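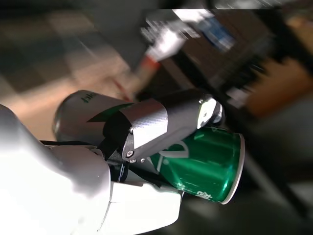
Els Wuyts wrote that the Gernier night serum she received from the Podatville shop pumps out a clear layer first and the cream only after several presses, and asked if the batch was safe to use.

Ticket 682
Product: Gernier night serum, airless pump
Opened: 24 Oct 2023
Handled by: Mingxuan Wei
Status: closed, replacement sent

Reported: separation in the bottle, slight stinging near the eyes, pump needs 11 presses before anything comes out. Customer stores the bottle on a bathroom shelf above a radiator.

Check 1. Batch code compared with the Tasance supplier list. Code is valid, filled in June, well inside the shelf life. No other complaints on this batch.

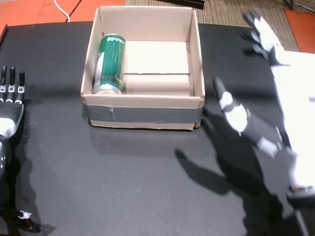
Check 2. Separation of this type is normally caused by heat. The emulsion is stable up to normal room temperature and starts to let go of its oil phase when kept warm for days. Returns for this fault must come back upright. An open-topped cardboard box with gray duct tape along the front, like the one in the photo, will not pass at the Maes counter; the top has to be closed and the bottle wedged so it can't tip. Customer was sent the return label and these instructions.

Check 3. Returned bottle left at 16 degrees overnight. Clear layer still present. Pump primed normally after the air pocket was cleared by tapping the base on a folded towel. Pump fault ruled out.

Stinging: customer confirmed she applied the serum right up to the lash line. Leaflet says to stay on the bone below the eye. Advised to stop for 3 days, then patch test the replacement behind the ear.

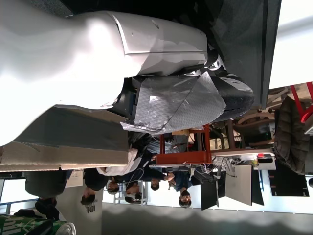 Replacement shipped from Podatville. Customer reports no separation and has moved the bottle to a bedroom drawer. Shelf storage note forwarded to Gernier for the next leaflet. No reply yet.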